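4. Replacing the cushion and laces on the Irkireck court shoe

These steps apply to Vuvetti Irkireck pairs with the removable heel cushion. Pairs with a bonded cushion have no pull tab under the sockliner and should not be opened.

You will need:
Replacement cushion set, part 2996
2 laces, flat
Lacing hook (supplied in the lid of the shoebox)
Clean, dry cloth

CAUTION: Do not heat the shoe to loosen the sockliner. The midsole can separate from the upper.

4.1 Removing the old cushion

1. Unlace the shoe down to the second row of eyelets and open the collar.
2. Lift the sockliner at the heel and draw it out toward you.
3. Find the pull tab on the inner side of the heel well. Pull straight up. If the tab tears, slide the flat end of the lacing hook under the rear edge of the cushion and lift.
4. Wipe the heel well with the dry cloth. Do not use water or solvent.

Note: Some early pairs have a paper shim under the cushion. Leave it in place.

4.2 Fitting the new cushion

1. Check the letter on the underside. L goes in the left shoe, R in the right.
2. Set the front edge of the cushion against the ridge in the midsole, then press the rear down with your thumb until it sits level.
3. Refit the sockliner, toe end first. It should lie flat with no gap at the arch.
4. Leave the shoes unlaced for 24 hours before wearing them on court.

CAUTION: Replace both cushions at the same time. A new cushion sits higher than a used one, and a mixed pair will feel uneven.

4.3 Relacing

1. Start from the outside of the lowest eyelets and pass both ends inward.
2. Cross the lace at each row. Use the hook for the two covered eyelets below the collar - they are too narrow for the lace tip alone.
3. Tighten from the toe upward with the foot in the shoe and the heel pushed back.
4. Tie off at the top row. The lace ends should be even.

4.4 Break-in

Wear the shoes for 10 minutes of walking, then check the lacing. If the heel slips, repeat 4.3 from step 3. If the heel still slips, remove the sockliner and check that the cushion is level.

Keep the old cushions until the break-in check is finished. Returns under the Trultside exchange plan need both old cushions and the printed card from the part bag.

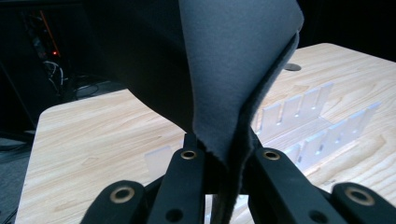
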